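Muvstead Workshop > Notebooks > Furniture and Fittings > Bench 2

Filed under: Tables, surface care, July

Entry 3087
Tuesday, opened 9:40 a.m.
Kept by: Mi-kyung Um
Read by: Leobardo Olvera

Purpose. To record the condition of the light wood table on loan from the Arriaga reading room, and to settle where the yellow wire stand is to be kept during the display trial. The previous entry left both matters open.

Condition on receipt. The table was carried over from Neltosville on Monday's van and left overnight in the workshop to adjust to the room. The top was wiped with a soft cloth and plain water, then dried. No polish was used. The loan form asks that none be applied without written approval, and approval has not been requested.

The top is pale, with fine wavy grain and a few soft knots. L. Olvera questioned whether the knots would catch a cloth or the foot of a stand. A fingertip was passed over each of them and no raised edge was felt. The form describes the surface as "plain," a word I would not have chosen, and I have penciled a note beside it for the return inspection.

Legs and joints. The table was rocked gently by hand from each side. A slight movement was felt at one leg and was corrected by tightening the bolt a quarter turn. It should be checked again after six days of use. The bolt was not forced, and the washer was left as found.

Placement of the stand. Three positions were considered: centered, close to the near edge, and toward the far side. The centered position was rejected by both of us, as it leaves no clear run of surface for laying out cards. The near edge was judged too exposed to sleeves. The far side was adopted for the trial.
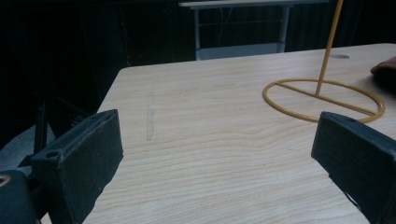

Fig. 1. Yellow wire stand on the table; wavy grain and soft knots in the top.

Remarks. The stand was lifted and set down several times while the positions were compared, and the wood was checked for marks after each move. None were found. L. Olvera would prefer felt pads under the wire. I have no objection, provided they are not glued. The Muvus supply list shows pads in two thicknesses, and the thinner should be ordered first.

The color of the stand was raised by the display office, which had asked for something quieter. Against the pale wood I find it acceptable. The decision rests with them.

Outstanding:
- Order thin felt pads
- Recheck leg bolt
- Return the signed loan form to Arriaga
- Ask the display office for the card sizes

Closed 11:15 a.m. M.U.

Recent entries in this notebook
Loan table: collection and unloading
Wire stands, straightening of bent feet
Cloths and cleaners approved for bare wood
Reading room shelves, second coat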